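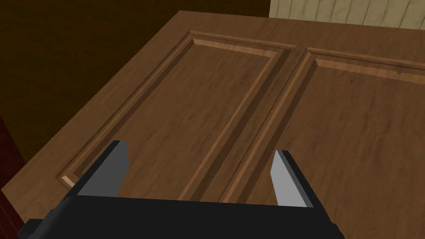
Uma porta, duas almofadas e 3931 tentativas

2023-08-03
Da redação

Confesso que fui visitar o pessoal da Urkon achando que ia ver robôs de verdade se trombando em móveis. Eu tinha até separado o sapato fechado! Cheguei lá e encontrei uma sala com ar-condicionado demais, café de menos e um monte de monitores, porque a parte do trabalho que me interessava acontece toda em simulação. E foi ali, olhando uma garra preta de dois dedos parada, bem aberta, sobre uma porta de madeira toda trabalhada, que comecei a entender por que tem gente passando anos da vida nisso.

A porta é bonita, aliás. Tem aquele jeito de porta de casa de avó, com almofadas rebaixadas e moldura chanfrada em volta (fiquei com vontade de trocar as minhas). Para o robô, porém, essa beleza toda é um tormento. Uma moldura pega luz em cima, escurece embaixo, e o programa que olha para aquilo precisa decidir se está vendo um degrau, um vão, uma alça ou só um desenho na madeira. Os veios escuros atrapalham mais um pouco, já que também são linhas compridas.

O método em que a equipe anda trabalhando se chama Bosis, e a ideia cabe numa conversa de bar. Em vez de ensinar ao robô o que é uma porta, eles ensinam o robô a desconfiar do que vê. A cada passo, o sistema olha a imagem que vem de perto da garra e arrisca um mapa de profundidade: isto aqui está mais alto, aquilo está mais baixo. Junto com o palpite vem uma nota de confiança. Onde a nota é baixa, o robô não fecha os dedos nem empurra nada. Ele muda um pouquinho o ângulo, olha outra vez e compara os dois palpites. Se a borda continua no mesmo lugar, é relevo. Se ela se mexe de um jeito esquisito, provavelmente era sombra.

Perguntei o óbvio: por que não colocar logo um sensor de profundidade caprichado e pronto? A resposta foi que eles usam, sim, em outros projetos, mas que aqui queriam saber até onde dá para chegar só com imagem comum. Achei justo. Teimosia também é método!

O treino foi feito com 3000 portas geradas no Covell, o simulador da casa. Muda a cor, muda o tipo de madeira, muda a posição da luz, muda a profundidade da moldura, e assim vai. Algumas são tão feias que viraram papel de parede no computador de alguém. Depois veio a avaliação, com 3931 tentativas em portas que o sistema nunca tinha visto, e a tarefa era bem modesta: levar a garra até a borda de uma almofada e parar antes de encostar. Só isso. Parece pouco até você ver uma versão antiga do programa atravessando os dedos na madeira virtual com a maior naturalidade do mundo.

O resultado que deixou a turma animada aparece nas portas de moldura funda, com luz vindo de cima. Nelas, o Bosis errou bem menos que a versão sem a tal segunda olhada, e o pessoal me mostrou as curvas com um orgulho que eu só tinha visto em foto de neto. Nas molduras rasas a diferença encolhe bastante. E nas portas lisas o método chega a perder, porque fica procurando relevo onde não tem nenhum e gasta tempo dando voltinhas. Gostei de terem me contado essa parte sem eu precisar arrancar.

O custo também não é desprezível. Cada nova olhada é um movimento a mais, e movimento demora. Eles limitaram a 2 olhadas extras por aproximação, um número escolhido meio no olho, pelo que entendi, e que ainda vai mudar. Eu teria chutado cinco, mas também sou a pessoa que volta três vezes para conferir se trancou o carro.

A próxima etapa é o Kwok, a bancada física que está sendo montada no andar de baixo. Desci para espiar e vi parafusos, cabos e uma porta ainda embrulhada em plástico. É nessa hora que a coisa aperta, me avisaram, pois madeira de verdade tem verniz que brilha, poeira, risco de chave, marca de mão. Nada disso foi incluído nas portas do treino. A equipe quer gerar mais 2000 delas com esses defeitos antes de ligar a bancada, e ainda em agosto pretende rodar os primeiros testes de aproximação, bem devagar e com um dedo humano no botão de emergência.

Pedi para me chamarem quando a porta sair do plástico. Disseram que sim, desde que eu leve o café.

Contato: fale com a redação | © 2023 Todos os direitos reservados | Voltar ao topo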